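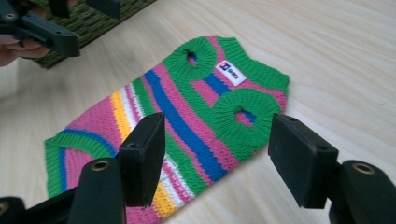 Striped dog jumper on the workshop table, both Larkora grippers out.

Larkora hand gripper kit, pair — reviewed 2020-09-28

I've wanted a pair of these since Lensa Kahsay brought a half-finished one to our shared workshop in August, and now that mine are built I can't put them down. You hold one in each hand, squeeze, and a pair of black fingers closes on whatever you're after. A camera rides along on the gripper and records the lot, so you can show a robot arm how a job is done without owning the arm yet (I don't, and my bank account is grateful).

The pair cost me £226 with the screws, pads and camera mounts in the box. You print the plastic yourself. I did mine in black over a few evenings on the workshop's old Jurker printer, and the fingers came out lovely, all smooth curves. The thicker parts needed a bit of filing where the supports had been. Have a decent small file ready, and don't rush the pivots! I over-tightened the first one and had a gripper that opened like a rusty gate until Malou Kárason took the screwdriver off me.

The instructions are good up to step 3 and then get rather breezy. The left and right finger drawings look nearly identical and I had a finger on backwards for an entire evening. I'd have loved one proper full-size diagram.

Once they're together, though, what a pleasure. The squeeze is light and it follows your hand closely, and after ten minutes I'd stopped thinking about it. The foam pads are my favourite bit. They're flat, black and slightly textured, and they hold fabric far better than the bare plastic I tried first out of impatience. Knitwear is a brilliant thing to practise on — thick ribbing gives you an edge to go for, while the flat middle of a jumper makes you come in low and pinch carefully. A dog's jumper is about the right size for working two-handed on a table, and I defy anyone to be gloomy with that much pink and green in front of them.

Coins are hopeless with the foam on. Paper is hit and miss. Mugs and wooden spoons are easy, and a bag of rice is enormous fun.

Grumbles? The handles are sized for someone with bigger hands than mine, and I feel it in my thumbs after a long session. Shireen Cele wrapped hers in bicycle tape, which I'm going to copy. I'd also have liked spare pads in the box, as foam won't last forever and I can see myself getting through them.

Would I build them again? Tomorrow, if somebody handed me the parts. If you've got access to a printer and a friend with a steady hand for the pivots, have a go. Lesego Engelbrecht has already asked to borrow mine, and I've said yes to one of them.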